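Can a Robot Make Your Bed Yet?

You may have seen a round robot vacuum bump its way across a floor. Robot vacuums are good at one job. But what about the other chores, such as folding shirts, filling a dishwasher or making a bed?

The short answer is that robots can do some of these chores some of the time. They are slow, and they make mistakes.

Why soft things are hard

A wooden block keeps its shape when you pick it up. A pillow does not. It bends, sags and squashes, and it looks different every time you set it down. You can find the corner of a blanket with your fingers in the dark. A robot has to work out where the corner is from camera pictures, then close its gripper in the right spot. If it squeezes too little, the blanket slips.

Practice on a computer

Robots need a lot of practice, and real practice takes time. Many robots start in a simulation, a make-believe world that runs on a computer, a bit like a video game. A simulated robot can try the same job 970 times and never wear out a motor.

In the simulated picture, the two black shapes at the sides are the fingers of a robot's gripper. They are open. The big blue thing on the right is soft, like a cushion or a folded cloth, and the tall panel behind is made of wood.

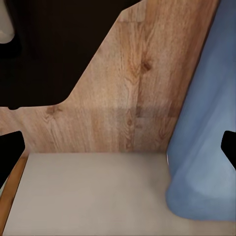 What happens in a real room

Real rooms are messier than computer ones. The light changes, a sock gets in the way, or the cat sits on the bed. A robot called Nurnum was tested at the Clurgate workshop on 20 beds it had never seen before. It put the pillow in the right place on most of them, but it got the blanket straight on only four. Each bed took it roughly 64 minutes.

What about stores?

Stores have chores too. Robots can carry boxes along a flat floor quite well. Putting a bag of chips neatly on a shelf is harder, for the same reason that pillows are hard.

Words to know

Gripper: the part of a robot that grabs things.
Simulation: a pretend world made by a computer.
Chore: a job that has to be done again and again.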